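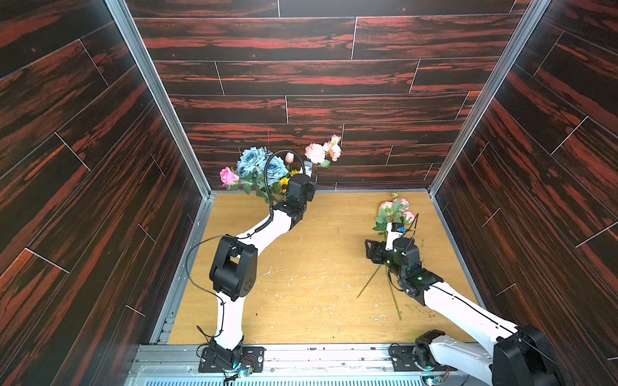
Artificial roses and a sunflower against the dark planks

Print this page | E-mail to a friend
Posted Wednesday, July 18, 2018 by Gatwood

How do you get a bunch of artificial flowers to look like a proper bouquet? I've got blue roses, pink roses, a sunflower and a little tulip bud, and every time I put them together they flop open at the bottom and bunch up at the top. I've been at it on and off from April and I'm fed up! I want them to lean against a dark wood wall at home with no vase. Do I cut the stems or leave them long? And is it daft to mix in plain greenery?

Posted by Jununholm

Not daft at all, I always put greenery in (it hides a multitude of sins). Lay everything flat on the table first - don't try to build it in your hand straight off. I start with the leafy stems, spread the tops out like a fan and keep the bottoms close together, then pinch the lot where the tie is going to go.

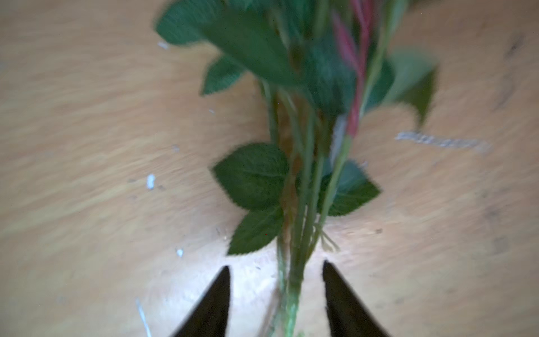
Leaves with a toothed edge are my favourite for this, they catch on each other a bit and stay where you put them. Don't strip too many off, only the ones that get in the way of the tie. If there's a brown dried bit in among the green I usually leave it, looks more like something out of a garden. Then the big roses go on top, the blue ones in the middle if it was me, and the smaller pink ones a bit taller and off to one side. Tie it with 30 cm of garden twine, twice round and a double knot, and only THEN think about cutting. Mine got chopped too early once and I ended up with a very short bouquet that lived in a mug.

Posted by Wei

Leave them long. You can bend the wire ones up but you can't stick it back on.

Posted by Brellgate

I agree with most of what Jununholm says, but I'd use 2 ties, one up under the leaves and another lower down. With just the one, mine always splay out at the bottom, which sounds like what you've got. A hairdryer on low helps with squashed petals too, but keep it moving. Pale flowers should look lovely against dark wood, by the way. Let us know how you get on!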